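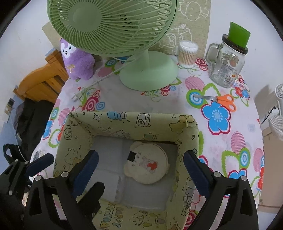

Photo: Kaiwen Pan / Clikdale household storage project

3. Method

3.1 The table

The table used for the survey is round and stands against a wall with a beige doodle-printed hanging. It is covered with a white floral tablecloth, which stayed on throughout. The cloth was kept because the project is concerned with tables as people use them, and a bare top would have changed how far small items slide when pushed aside.

The items fall into two groups. Group A holds things with a fixed use in the room, such as the green electric fan. Group B holds things put down and left: the scissors with orange finger loops, the clear container of cotton swabs, the glass jar with a brown screw lid and the purple plush toy. The green plastic piece on the jar lid was entered in Group B under "unidentified". Zixuan Cheng argued for listing it with the jar, but the rule in section 2 is that an item resting on another item gets its own line.

3.2 Procedure

Each entry was written on a paper form by one student and checked by a second. Tumelo Oosthuizen wrote the forms and Seraina Schnyder checked them. The full survey across all tables gave 413 entries. Of these, 202 were in Group B and were used in the analysis. Entries from the kitchen worktop were left out, as the forms from that area did not record which items stood on top of others.

The fan caused the main difficulty. Its base is wide and oval, and the head overhangs the cloth on both sides of the neck. Soft items can sit partly under the head and take up no free surface when seen from above. The plush toy is such a case. We recorded it as "under", a code added after the first trial. The power cord was also given a line of its own. With the plug lying on the cloth, the cord takes up a long narrow strip that is of little use for anything else.

3.3 Measuring free surface

Free surface was measured with a 200 mm card square. If the square could be laid flat without touching an item, the position was marked as free. The printed circles and flowers on the cloth served as reference points, so no tape was needed. This worked well near the scissors, where the print is large - it was less useful close to the fan base.

3.4 Limits

The card square ignores height. A tall jar and a flat pair of scissors are treated alike, although the jar is harder to reach past. Nabil Smadi has suggested a second card for height, to be tried in July.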